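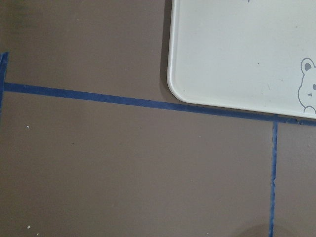 全文共1600余字，预计阅读6分钟

软件组例会纪要（操作与感知合并场）

时间：3/4/21，周四下午
地点：Henare实验间外的长桌
主持：Mekdes Gashaw
出席：Thanasis Dimitriou、Conall Doherty、Hajar Alaoui
请假：Úna Ó Briain（会前发来书面意见两页，比到场发言还长）
记录：Conall Doherty（上次没来的人记录，规矩如此）

一、上次纪要

通过。Thanasis要求更正一处：上次写他“同意重构”，他说自己当时只是点头。改为“点头”。

二、感知：托盘边缘与蓝胶带

Hajar汇报腕部相机的分割结果。浅色托盘和棕色台面之间对比足够，外轮廓基本稳定，圆角处也能拟合。麻烦出在托盘下沿与横向胶带挨得很近的地方：托盘投下的阴影压在胶带上，模型便把胶带算成托盘的一部分，托盘于是凭空长出一条蓝色的边。抓取点跟着往外挪，夹爪很认真地去夹一段胶带。

Thanasis问能否直接按颜色把蓝色剔掉。Hajar答可以，但胶带有些地方透出底下的棕色，颜色并不老实，阈值放宽以后又会误伤关节上的浅蓝色盖子。讨论后同意先做一版：胶带走单独的类别，不并入背景，标注工作量由Hajar估算后报给Mekdes。

另有一事。托盘上的小熊图案目前被检测器当作独立物体，置信度相当高，高于不少真正的物体。规划器据此生成过一条“拿起小熊”的轨迹。会上有人提议保留作为回归测试，获通过，用例名定为bear_is_not_an_object。台面上的白色小斑点同理，面积过滤的下限上调，具体数值Hajar自定，写进配置文件，不要写死在代码里。最后这句是Mekdes要求逐字记录的。

三、标定：胶带格子到底算不算坐标系

争论较久，记要点。

Conall（即本人）认为胶带格子是给人摆东西用的，从来没有校过直，不应进入任何坐标变换。横的那条在腕部相机里是斜的，至于是相机歪还是胶带歪，谁也拿不出证据。Thanasis承认Nestunero模块里有一个函数读取胶带交点作为初始位姿的猜测，当初写的是“临时”。查提交记录，此“临时”已进入主分支，并有三个下游模块依赖。

结论：初始猜测改用Greltby的外参文件，胶带交点只用于摆放检查时的画面叠加显示。函数先标记弃用，四月删除。Thanasis再次点头，本次经本人询问，确认为同意。

四、双臂规划
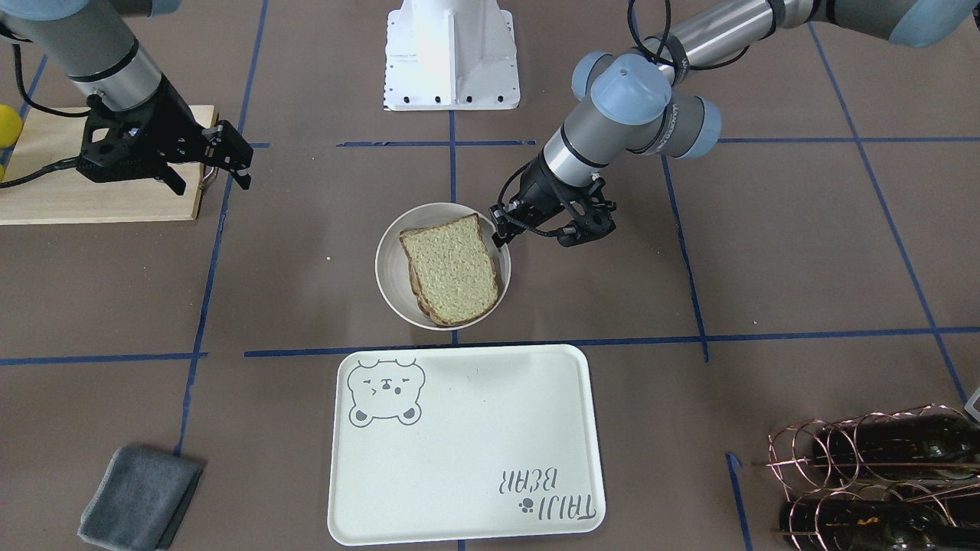
Mekdes认为目前的等待策略过于礼貌。两条手臂各自的规划器都把对方扫过的空间整块锁住，释放条件又写得保守，结果是左臂等右臂，右臂等左臂，日志里一片祥和，状态全是“正常”。上周联调时，看门狗超时设为2000毫秒，本意是打破僵局，实际效果是两边同时超时、同时重试、同时再次礼让。

Úna的书面意见对此有专门一节，摘要如下：锁的粒度应从整段轨迹改为按时间片划分；两臂优先级不能相同，哪怕抛硬币也行；重试间隔加随机抖动。意见末尾附了一句“这些在去年的设计文档里都写过”。会上翻出该文档，确实写过，第六节。与会者对此没有补充。

决定：先上优先级和随机抖动，时间片方案由Úna出草案。Thanasis提醒，优先级一旦固定，低优先级的手臂可能长时间不动，需要加饥饿计数。同意，连续让路30次后强制提升优先级。

碰撞模型方面，前臂上的线缆目前完全没有建模。Hajar建议给线缆套一层粗的胶囊体，Thanasis担心这样一来靠近碗口的姿态大半会被判为碰撞。暂定只对腕部以下的线缆加余量，余量值可调，先离线跑一遍旧轨迹，看拒绝率再说。碗内的面包片仍按刚体处理。Mekdes问面包算不算刚体，Thanasis答“看放了几天”。未形成决议。

酒架按静态障碍物处理，整体包一个凸包。金属丝的圈和孔不建，理由是本季度没有任务需要把手指伸进去。若Hedico那边改需求，另行开会。

五、工具链

1. 回放工具打开双路视频时时间轴仍会错位。Hajar查到原因：腕部相机用的是采集时间戳，固定相机用的是写盘时间戳，字段名都叫timestamp。统一改为采集时间戳，旧数据写转换脚本，脚本要有测试。
2. 夹爪状态字段里“空”和“未知”目前共用一个值0。Conall负责拆开。此事在本纪要里已出现过两次，前两次也是Conall负责。
3. 日志等级：请各位不要再用ERROR级别输出“到这里了”。

六、待办

Hajar：胶带类别标注估算；面积过滤参数；时间戳统一及转换脚本。
Thanasis：胶带交点函数弃用标记；改接外参文件；优先级、抖动与饥饿计数。
Úna：时间片锁草案，可直接引用去年的自己。
Conall：夹爪状态字段；小熊回归用例；本纪要。
Mekdes：与Hedico确认酒架相关需求有无变化；线缆余量的离线结果出来后召集小会。

七、其他

Thanasis提出例会控制在半小时以内。讨论该提议用时较长，留待下次。

下次例会地点不变，由Thanasis记录。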